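Music Business 131 – Handout 4: where a recording artist's money comes from

Quick version of the lecture, fill in the rest yourselves. Two copyrights in every track – the song and the recording. Different owners a lot of the time. Keep them apart in your notes or the rest wont make sense.

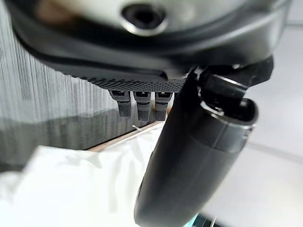
Song side pays the writer and publisher. Recording side pays the label, then the artist, after recoupment. Recoupment = label takes back the advance first.

Case: singer signs to Drililum, advance of $2,000. Her share of the first statement is $267. She gets nothing yet, balance drops to $1,733.

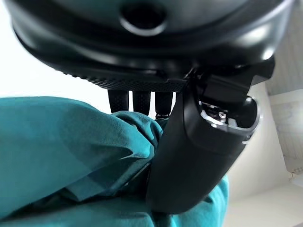 Keerthana Bhat

Touring next. Guarantee vs. door split. Penrose deal in the reader is a guarantee plus a cut, read the deductions line by line. Room in Plurnport holds 177, so work out the ceiling before you look at the percentage. 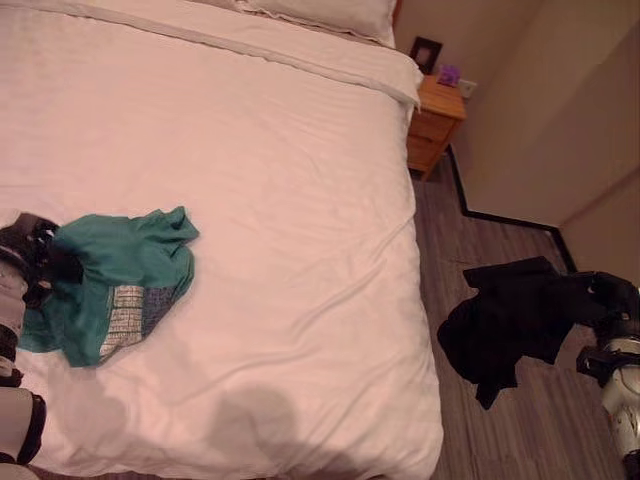 Merch and catalog sales

Merch: check who pays the venue cut, and on gross or net. Catalog: buyer pays a multiple of yearly income. Prameck sheet has teh multiples. 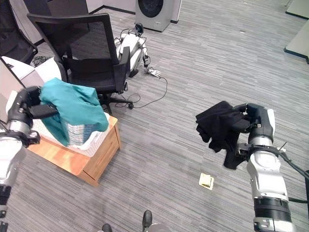 Merch problem for next time. Tour shirts, one design, sold at the table and online. Price per shirt is up to you but show the unit cost, printing and blanks seperately. Say the shirt is teal, like the cloth over the rim of the white basket – a colored blank can cost more than a white one, so use a different line for it. Then venue cut, then card fees. One page, typed.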